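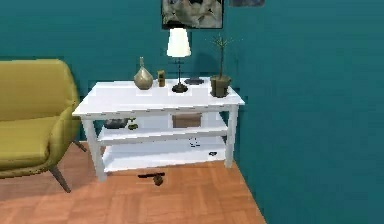

I spent an April afternoon at the Ziveo open day in Brøndum, and I had way more fun than I expected (the coffee helped!). Ziveo trains its household robot software, Umolance, in simulated rooms before it gets near a real home, and visitors got to poke around in them on a big screen.

The team told us they have 2,784 rooms so far, and that a new version of the software goes through 253 of them before anyone signs off on it. I asked for one with a lamp and a houseplant, which felt like a fair test of my own living room, and got to pick what should be fetched. My turn lasted 180 seconds and I wanted another!

Almost 2,000 people had signed up, so the line ran clear out to the parking lot. Next stop for the demo is the Zavness library in the fall.

Filed under: Local Tech, Out & About

Print this story | E-mail this story

Comments (3)

plantlady_z: Will it water things? Asking for my ferns.

Rusty44: We gave up on the line after an hour. Go early.

mo_in_brondum: My kids loved it. Is the library one free too?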